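Newsroom > Press releases > Standards and safety

Search the newsroom Enter keyword Go

We use cookies to remember your settings and count visits. Accept Manage choices

VUTOSA PUBLISHES GOOD-PRACTICE GUIDE FOR ROBOT ARMS HANDLING TABLEWARE AND WHOLE FRUIT

MELLAU, July – Vutosa today published a voluntary good-practice guide for companies and labs that use robot arms to handle open food and the bowls, trays and baskets that go with it. The guide covers small single-arm stations of the kind used in test kitchens, canteens and training rooms. It is free to download.

The guide was drafted over two years by a working group led by Daiane Cordeiro, head of standards at Vutosa, with engineers from Serkside and Shi. The group received 1651 written comments on the first draft, most of them about gripper cleaning and about who may restart an arm after a stop.

"People kept asking us the same questions," Cordeiro said. "How fast can the arm come down over a bowl? When do I have to wipe the fingers? They were getting a different answer from every supplier. Now there is one document they can point to, and they can argue with us if they think a number is wrong." 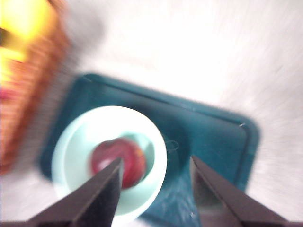
What the guide asks for

The guide has five parts: layout, approach, contact surfaces, stopping and restarting, and records.

The layout part asks operators to write down a home position for every item a station uses and to keep walking routes clear of the arm's reach. Items may be set at an angle, and the guide does not require fixtures or marked outlines, provided the station's cameras can find each item before the arm moves.

The approach part sets a speed limit of 600 millimeters per second for open travel above the work surface. A lower limit, set by the operator in a written risk assessment, applies once the fingers are near an item. The gripper must be open before it reaches the rim of any bowl or cup, and the fingers may not close until the arm has come to rest.

Under contact surfaces, fingers that touch unpackaged food must be cleaned at the start of each shift and after any dropped item. Fingers with cracks or lifted edges must be taken out of use. Whole fruit may be handled with the same fingers as tableware, but cut fruit may not.

Trials in Mellau

Draft rules were tried at a test station in Mellau, where an arm worked with fruit, a bowl, a tray and a basket. Staff ran 800 trial cycles under the draft and logged every stop, along with the reason given by the person who restarted the arm. 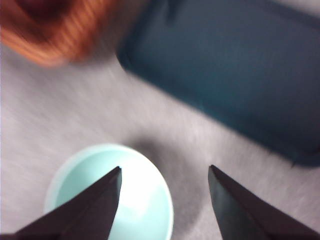

Photo: Vutosa test station, Mellau. Free for editorial use with credit.

Two rules changed as a result. The first draft called for a full station check after every stop of any kind. Operators said this led them to rush the check, so the final text separates a planned pause from a protective stop – only the second needs the full check, and it has to be signed.

The other change concerns wrist cameras. The draft let operators judge an item's position from images taken while the arm was moving. The final text says a position used for a grasp must come from an image taken at rest, or be confirmed by a second sensor. Images taken in motion may still be kept for training and review.

Flynn Baxter, operations lead at Serkside, said the rule on images had caused the longest discussion in the group.

"Some of us wanted to ban moving images outright, and I was one of them," Baxter said. "The people running the station said they learned a lot from going back through those images, so we kept them in. We just don't let the arm pick something up on the strength of one."

Records and review

Operators who follow the guide are asked to keep stop logs and a sample of wrist camera images for each task. The sample should cover the items before and after handling, with any empty container included.

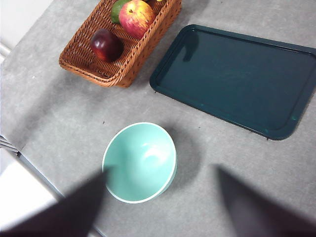
Logs and images must be stored together under the same task number, so that a reviewer can match one to the other without asking the operator. Images that show a person's face must be deleted or masked before they leave the site.

The guide does not replace national law on machine safety or food hygiene, and following it does not amount to certification. Vutosa will accept comments on the published text through its standards desk and plans to issue a revised edition once it has reports from working sites.

A one-page checklist and a blank stop log are included with the download.

Media contact: Vutosa press office, Mellau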